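4.2 Hand pose from the instrumented glove

Demonstrations for the sorting tasks were recorded with the Skadlow glove and processed in Stovolico, our labeling and alignment tool. The full set holds 3148 demonstrations, of which 700 were kept aside for testing. Each one covers a single pick and place, from the first contact with the object to its release.

Wrist pose is estimated from a square marker on the back of the glove. We solve for position and rotation in every video frame and then smooth the result over a window of 27 frames. Single-marker estimates are known to flip when the marker is seen nearly face-on, so we compare the two candidate rotations against the previous frame and keep the closer one. Where no marker is found, the Ji filter carries the last estimate forward until the marker returns. Gaps longer than the window are cut, and the demonstration is split in 2.

Soft objects gave the largest errors. A rigid block keeps a fixed relation to the palm once grasped - a soft toy does not, and it can cover part of the hand from some views. 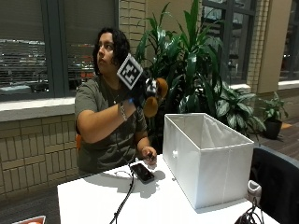
Figure 4. Demonstration with a soft object, fixed camera.

Marker tilt is the main source of rotation error in our tests. The error is small while the hand stays low over the table and grows when the wearer lifts and bends the arm. With the right arm bent across the chest and a plush toy in the gloved hand, as in Figure 4, the back-of-hand marker sits at an angle above the hand. We therefore report lifted and low segments separately. The policy trained with Torkgate uses both, but lifted segments are given half the weight in the rotation loss.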